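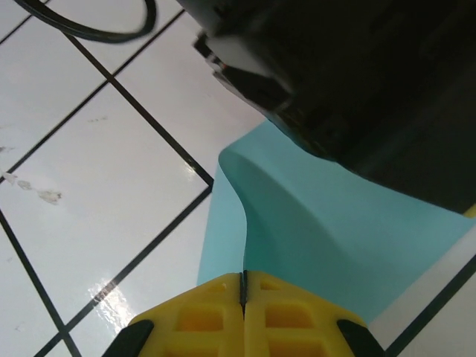

Kimutai Kinyua told the town meeting that he would pay a little more for water if the pipes on his street were finally replaced, and many people in the hall seemed to agree with him.

Local News | Water & Streets
February 2025
By Davina Kerr

The water company Jurkico will raise the monthly bill for homes in Cosilis from spring. A normal household will pay 15 percent more than now. The company says the money will go to the old pipes under the north side, where 141 leaks were repaired last year.

The work will start near the market and continue toward the school. In the first stage, 400 homes will get new pipes. Residents will receive a letter before their water is turned off, and the pause should not be longer than one morning. 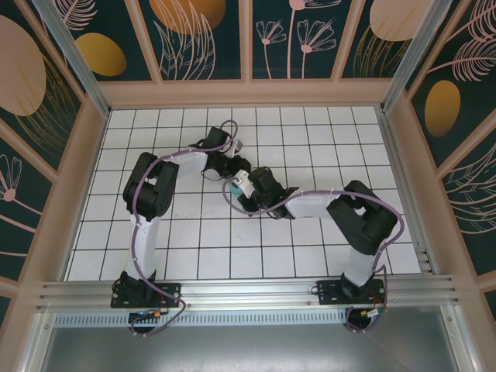

Small teal object on a white tiled surface.

Not all residents are satisfied. Several of them asked why the repairs were not made in December, when two streets had no water for a whole weekend. Jurkico answered that it did not have enough workers at that time.

Families with low income can ask for a smaller bill. The form is available at the town office, and it must be returned within 30 days after the letter arrives.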